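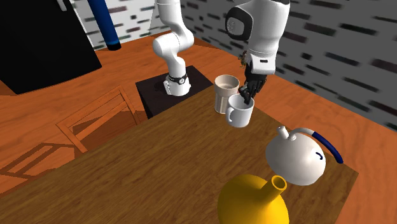
Robot hand and white mug (computer render)

Moving to a new phone without losing your photos and messages

Set aside an evening. The copying itself can take a couple of hours if you have years of photos, and you will want both phones charged and on the same wi-fi before you begin. Do not hand in, sell or reset the old phone on the same day. Keep it in a drawer for two weeks.

Before you start

Update both phones. A phone that is two versions behind will often refuse to talk to a newer one, and the message you get won't say why.

Delete what you don't want first. Sort videos by size and start at the top. My old phone had 3765 pictures on it, and a good share of those were screenshots of train times. Empty the "recently deleted" folder afterwards or the space is not given back.

Write down the passcode for the old phone, even if you normally use your thumb or face. You will be asked for it.

Check which accounts your contacts are saved to. Some may be on the SIM, some on the phone and some in your email account. Open a few names at random and look. Move them all into one account before copying, otherwise you end up with two of everybody, or none.

Photos

Make a copy on a computer or an external drive as well as anything kept online. Plug the phone in with a cable, choose file transfer on the phone's screen, and drag the camera folder across. Do it in batches by year. If you drag 4000 files in one go and it stops halfway, you will not know which ones made it.

When it has finished, compare the number of files in both folders, then open a few from the beginning, the middle and the end. A file can be listed and still be blank.

Pictures sent to you in chats are usually kept in a different folder from the camera ones. Look for it separately.

Messages

Text messages normally come over with the phone's own transfer tool. Chat apps mostly don't, and each has its own backup setting somewhere under Chats or Storage. Run that backup by hand on the old phone just before you switch -- the automatic one may be from last night or from January.

Tick the box to include videos if you want them. It is often off.

If you set a password on the backup, put it on paper. Meinir Ellis wrote in to say she had set one, forgotten it and lost four years of messages from her sister. The app makers can't get in for you.

Log-in codes

Do this before anything else is wiped. If you use an app that gives you six-figure codes for your bank or email, open it on the old phone and look for Export or Transfer accounts. Scan the square code with the new phone, then try one log-in from a computer to be sure it works. Print the recovery codes for your main email account and keep them with your passports.

Bank apps usually have to be set up again from scratch. Have your card to hand.

Things that get forgotten

Voice recordings and notes that were only saved on the phone.
Alarms.
Saved wi-fi passwords at relatives' houses.
Travel tickets and loyalty cards in the wallet app.
The memory card, if there is one. Take it out before the phone goes anywhere.
Watches and earphones, which need unpairing from the old phone before they will pair with the new one.

Thảo Lương adds medical details and emergency contacts, which did not carry over on hers.

Wiping the old phone

After the two weeks, sign out of your main account on the old phone, then use the full reset in Settings. The order matters. If you reset without signing out, the phone may stay locked to you and the next owner can't use it. Remove the SIM, and cancel any eSIM with your network if you are not keeping the number.

A phone with a broken screen can often still be wiped from the maker's "find my phone" page, as long as it is switched on and connected.

If the battery has swollen or the back is lifting, don't charge it again. Ask the council recycling centre where to leave it, and keep it out of the household bin.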